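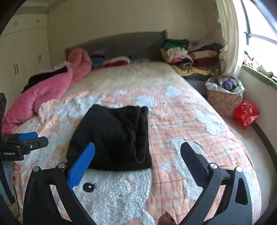

¡Por fin me he puesto con el cambio de armario! Llevaba desde febrero posponiéndolo, y eso que a mí doblar ropa me encanta (sí, hay gente así, y somos más de los que parece). Yo lo hago siempre encima de la cama, con la colcha bien estirada, y a partir de ahí voy sacando montones. La colcha de ahora es la rosa melocotón, la de las nubes blancas de pelito rizado, y me tiene enamorada: tiene hasta un ojo negro bordado con sus pestañas. Además, la ropa oscura encima se ve de maravilla, como el forro negro, ya doblado en un paquetito más o menos rectangular. El edredón rosa lo dejo enrollado a un lado, a lo largo, y me queda media cama libre para trabajar. Con media cama basta, de verdad.

Los forros polares tienen su truco, porque abultan muchísimo y si los doblas como una camiseta se abren solos. Yo los pongo boca abajo, meto las mangas hacia dentro cruzadas, doblo los lados hasta que quede una tira de unos 30 centímetros de ancho y luego subo el bajo en dos veces. Nada de apretar ni de planchar con la mano. Los bordes quedan redonditos y un poco arrugados por arriba, y así se quedan. Si tienen capucha, la capucha va lo último, doblada sobre la espalda.

Lo de la ropa negra merece párrafo propio. Tengo demasiada, lo reconozco, y en el cajón toda parece la misma prenda. Este año he probado a guardarla de pie, como si fueran carpetas, con el doblez hacia arriba, y qué gusto abrir el cajón y encontrar la camiseta que buscas sin deshacerlo todo. Los jerséis gordos no aguantan de pie, se caen hacia los lados, así que esos siguen apilados en la balda de arriba.

La cómoda es una Nordin de segunda mano que encontré en Militz, la tienda de muebles usados que hay al lado del mercado de Brostemport. Los cajones son hondísimos — caben dos filas de camisetas y aún sobra sitio para los calcetines — y solo el de abajo se atasca un poco. Le pasé una vela por las guías y ha mejorado bastante, aunque cuando está muy lleno vuelve a protestar.

Para lo que no se usa hasta el otoño compré las bolsas de tela de Zestiseck, las que llevan cremallera en tres lados. ¡Me gustan un montón! No son de vacío, que a mí el vacío me deja los forros aplastados y luego tardan días en recuperarse. Meto la ropa bien limpia, un saquito de lavanda y una etiqueta de cartón con lo que hay dentro, escrita a lápiz para poder borrarla al año siguiente. El año pasado no puse etiquetas y en octubre abrí todas las bolsas buscando una bufanda.

Me falta todavía el estante de las sábanas, que es un poco el cajón desastre de la casa — las bajeras, ya sabéis — y los abrigos del pasillo. Si alguien tiene un método para doblar bajeras que funcione con las de elástico por todo el borde, que me lo deje en los comentarios, por favor. He visto lo de meter unas esquinas dentro de otras y me sale bien con las pequeñas, pero con la de la cama grande acabo siempre envuelta en ella.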